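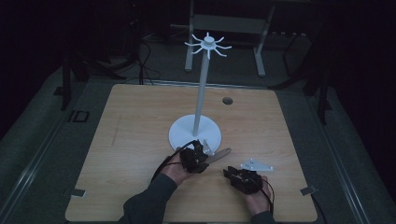

A white stand with eight curved arms, on a pale wooden tabletop.

The mug tree has been out of favour for a while. Fitted kitchens put cups behind doors, and the old pine trees with six stubby pegs went to charity shops. Lautaro Maldonado sells housewares in Clastmont and says people are asking for them again, mostly in white or black metal.

"They've moved somewhere small and they've run out of cupboard," he says. His shop sold 110 last year, up from 22 the year before.

The things to check are simple. A wide base matters more than a heavy one. Arms should turn up at the end so a handle can't slide off. Leave 100 mm between the lowest arm and the worktop, or tall mugs will knock against it.

Load it evenly. Put one mug on, then the next on the opposite side, and carry on like that until it is full. Espresso cups can go anywhere.

Evaristo Quintero, who rents a one-room flat in Bellano, doesn't use his for mugs at all. It stands by the door and holds keys, a tape measure and two dog leads. He has had it since October and the only trouble so far is a slight lean, which he fixes by tightening the pole by hand.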